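Plitska: small-item sorting with hand-held grippers

Read me first

Plitska is a set of recordings of small household items being put away into a clear box on a bed. It was made at home as the second part of a longer build. The first part, Mollwood, covered folding and is kept separately. The two use the same folder layout, so a loader written for one should open the other without changes.

What is in it

There are 400 episodes in 20 folders. Each episode is one go at the task, from the moment the jaws open over the bed to the moment they are lifted away. Failed goes are kept. They carry the tag "dropped" or "left out" in the notes file, and you can filter on either.

The items are soft or light things that were already in the house: scrunchies, bits of cloth, a kitchen sponge, a small plush toy, a drawstring pouch, a beaded bracelet. Not every item turns up in every episode. The box is clear plastic and has no lid on during recording.

Setting

All episodes were recorded in one bedroom. The bed was chosen over a table for two reasons. Cloth on cloth is harder to pick up cleanly, and the patterned covers give the tracking plenty to hold on to. An earlier trial on a plain white sheet lost its position in folder after folder and has been thrown away.

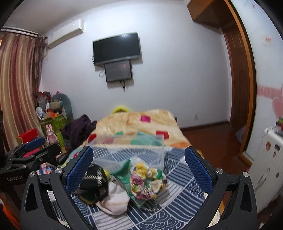
Room layout was left alone between sessions as far as possible. Things at the side of the bed do get moved now and then, so please don't treat the background as fixed. Curtains were left as they happened to be, and light levels differ from one folder to the next.

Files

Each episode folder holds:

left.mp4, the view from the left hand
right.mp4, the view from the right hand
pose.csv, position and jaw opening
notes.txt, the items used and any tags

Times in pose.csv are in milliseconds from the start of the episode. Jaw opening runs from 0 (shut) to 1 (fully open). It was calibrated at the start of each folder, and again after any change of finger pads.

Known problems

Folder 7 has a clock slip between left and right. Shift the right-hand video by 50 ms and the two line up.

Black cloth on the navy cover is hard to pick out in low light. The labels for these were done by hand and a few are probably wrong.

The beaded bracelet tends to catch on the pads when released. Where it was shaken loose, the notes say so.

Jaw opening reads slightly low at the wide end. We have not corrected it in the files, and it makes little difference to the grasps themselves.

Suggested split

Use folders 1 to 16 for training and 17 to 20 for testing. Splitting at random across folders gives scores that are too good, as neighbouring episodes share the same light and nearly the same layout.

Comments on the first release

The first release went to a handful of people at the Grorville workshop, and their remarks are copied in below with our answers.

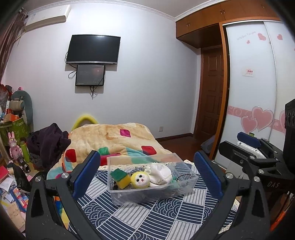 Wysocka asked whether the order of items could be written down for each episode, and said that training on the drawstring pouch alone was awkward when the only way to find it was to watch the videos through. The loader also stopped on folder 12, with an error on a blank line at the end of notes.txt.

Both are dealt with in this version. Item order is now the first line of every notes file, and the blank lines have gone. If you have the old copy, replace the notes files only. The videos and pose files are the same.

Still to do: folder 21, which will use the same box with a lid. It is not part of this release.

Last changed 22/11/2023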